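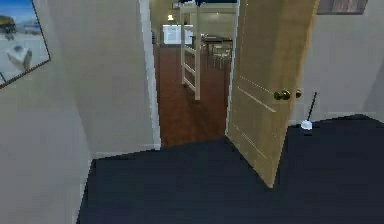 시뮬레이션 화면. 남색 카펫 방에서 반쯤 열린 문과 옆방을 바라본 시점.

실내 이동 정책의 학습용 예제를 모으는 작업은 대부분 모니터 앞에서 진행된다. 코벡(Koveck)의 데이터 수집 파트를 맡고 있는 무사 에뎃(Musa Edet)은 하루 업무의 절반 이상을 렌더링된 집 안에서 보낸다고 했다. 인터뷰는 2026년 5월 13일 수요일, 트렛데일(Tretdale) 사무실에서 진행했다. 장면 구성을 담당하는 루크레치아 파브리(Lucrezia Fabbri)가 후반부에 합류했다.

에뎃은 먼저 용어를 정리했다. 팀에서 '예제'는 한 번의 주행 기록을 가리킨다. 시작 위치, 목표 지시문, 매 스텝의 관측 영상, 조작자가 입력한 행동, 종료 판정이 한 묶음이다. "영상만 있는 기록은 예제로 치지 않습니다. 행동 열이 같은 시간축에 정렬되어 있어야 하고, 정렬이 어긋난 기록은 수집 직후에 버립니다. 나중에 보정하려는 시도는 두 번 해 봤는데 비용이 더 컸습니다."

현재 배포본에는 106개의 실내 장면과 1032개의 예제가 들어 있다. 장면당 예제 수는 균등하지 않다. 방이 여러 개 이어진 장면에 더 많이 배정했고, 방 하나로 닫힌 장면은 적게 배정했다. 에뎃의 설명에 따르면 문턱을 지나는 구간에서 정책의 오류가 집중되었기 때문이다.

"문이 반쯤 열려 있으면 통로의 유효 폭을 영상만으로 추정해야 합니다. 문짝이 시야의 상당 부분을 가리고, 바닥재도 문턱에서 바뀝니다. 카펫에서 나무 무늬 바닥으로 넘어가는 경계를 초기 모델은 단차로 해석했습니다. 그래서 그 앞에서 멈췄습니다. 통로 한가운데에 사다리 같은 구조물이 서 있으면 더 어렵습니다. 가로대 사이로 뒤쪽 방이 보이니까 모델이 빈 공간으로 취급합니다."

이런 구간의 예제는 사람이 직접 조작해서 모은다. 조작자는 화면에 보이는 것 외의 정보를 받지 않는다. 평면도도 없고, 충돌 여유를 표시하는 보조선도 꺼 둔다. 에뎃은 이 조건을 타협한 적이 없다고 했다. "조작자가 지도를 보고 움직이면 영상에 근거가 없는 행동이 기록됩니다. 모델은 그 행동의 이유를 배울 수 없습니다. 지난 11월까지의 기록 일부가 그런 상태여서 전부 다시 수집했습니다."

한 예제의 길이 상한은 200스텝이다. 상한에 걸린 기록은 실패로 표시하되 삭제하지 않는다. 실패 기록은 별도 분할로 저장하고, 종료 판정기를 학습할 때만 사용한다. 조작자가 중간에 방향을 잘못 잡았다가 되돌아온 기록은 성공으로 분류한다. 복귀 행동이 들어 있는 예제의 비율이 낮으면 배포 후 정책이 경로를 한 번 이탈했을 때 회복하지 못한다는 것이 팀의 판단이다.

조작자 교육은 귀도 갈리(Guido Galli)가 맡는다. 신규 조작자의 첫 기록은 학습에 쓰지 않는다. 에뎃은 이유를 입력 습관에서 찾았다. "처음에는 키를 짧게 여러 번 누릅니다. 회전이 잘게 끊기고 정지 스텝이 많이 섞입니다. 그대로 학습하면 정책도 머뭇거립니다. 속도 프로파일이 안정된 다음부터 본 수집에 넣습니다."

장면 쪽 질문에는 파브리가 답했다. 배치 작업은 내부 도구인 피라스(Piras)로 한다. 파브리는 가구의 종류보다 배치의 편중을 더 경계한다고 말했다. "가구가 한쪽 벽에 몰려 있고 나머지 바닥이 비어 있는 방이 있습니다. 주행 자체는 쉽습니다. 대신 목표 지점을 정하는 문제가 남습니다. '서랍장 앞으로 가라'는 지시가 있을 때 어디까지를 앞이라고 볼 것인지, 조작자마다 정지 위치가 달랐습니다."
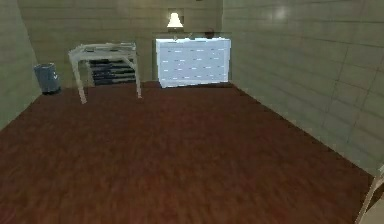

시뮬레이션 화면. 뒷벽을 따라 휴지통, 탁자, 흰 서랍장이 놓인 방.

파브리는 정지 위치의 편차를 줄이는 대신 그대로 기록하기로 했다. 목표는 점이 아니라 영역으로 정의하고, 영역 안에서 멈춘 기록을 모두 성공으로 인정한다. 영역의 경계는 물체의 정면 폭과 바닥 여유를 기준으로 계산한다. 벽에 붙은 서랍장은 계산이 단순하다. 벽에서 떨어져 비스듬히 놓인 탁자는 접근 가능한 면이 여러 개여서 지시문에 방향을 추가로 적는다.

조명도 변수로 다룬다. "벽등 하나가 서랍장 바로 위에서 빛나면 흰 전면이 거의 포화됩니다. 손잡이 열이 밝은 쪽에서 흐려집니다. 반대로 방 모서리와 앞쪽 바닥은 어둡습니다. 노출을 일괄 보정하면 보기에는 좋지만 실제 카메라에서 나오는 분포와 멀어집니다." 팀은 보정하지 않은 영상을 원본으로 보관하고, 밝기 변형은 학습 단계에서만 적용한다. 해상도도 같은 원칙을 따른다. 윤곽이 다소 뭉개진 영상이라도 행동 열이 온전하면 남긴다.

지시문은 피오렐라 코스타(Fiorella Costa)가 작성하고 다른 작성자가 교차 검토한다. 검토 기준은 한 가지로, 지시문만 읽은 사람이 영상에서 목표를 특정할 수 있어야 한다. 물체의 정체가 불분명하면 이름을 붙이지 않는다. 서랍장 위의 작은 물체들이 그런 경우다. 파브리는 "어두운 물체라는 것 이상은 그 거리에서 말할 수 없습니다. 자산 목록에는 이름이 있지만 지시문에는 쓰지 않습니다"라고 했다. 자산 목록의 이름을 가져다 쓴 지시문은 검토에서 반려된다.

시뮬레이션 예제가 실제 환경에서 어느 정도 유효한지 물었다. 에뎃은 수치를 제시하지 않았다. 실제 주택에서의 평가는 협력사인 클루버(Cluver)가 진행 중이며 결과가 정리되지 않았다고 답했다. 다만 수집 규격은 양쪽이 같다고 했다. 관측 주기, 행동 단위, 종료 조건을 동일하게 맞추었으므로 실제 기록이 들어오면 변환 없이 같은 분할에 넣을 수 있다.

다음 배포본에서 바뀌는 항목은 문의 상태다. 지금은 한 예제 안에서 문이 고정되어 있다. 에뎃은 주행 도중 문의 열림 각도가 달라지는 예제를 추가하겠다고 했고, 파브리는 그 경우 충돌 판정 주기를 먼저 조정해야 한다고 지적했다. 두 사람은 인터뷰가 끝난 뒤 해당 항목을 작업 목록의 맨 위로 옮겼다.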